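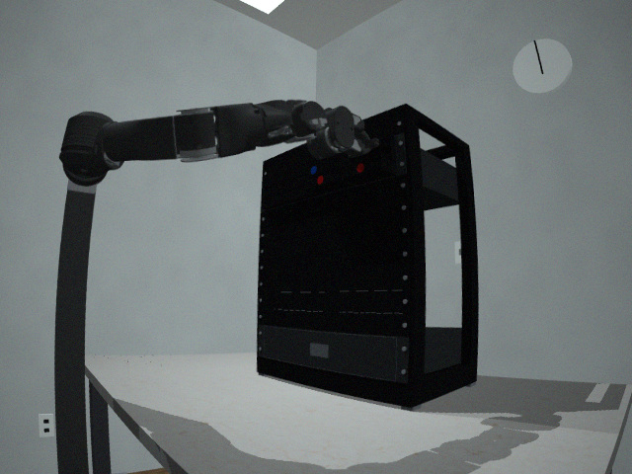 Welcome back to the Flisville robotics club! Tonight we're going to send our simulated arm over to the rack and line it up with a button, and I promise it's friendlier than last week's homework.

Open the Weretti project, load the rack file and set the arm speed to 10. (Please don't skip the speed, however tempting it is!)
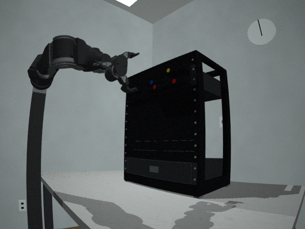
*Club Handouts, No. 20*

Now bring the wrist in slowly with the arrow keys, 3 clicks at a time, and keep the fingers open while you do it. 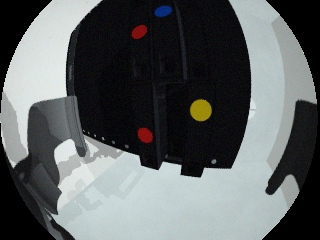 Switching to the gripper view takes a little getting used to, so give yourself a minute. Press G, then pick a color to steer by. I like the yellow dot, as it's the biggest one in this view, but blue is fine too. Save your run as 547 and bring it along on Wednesday.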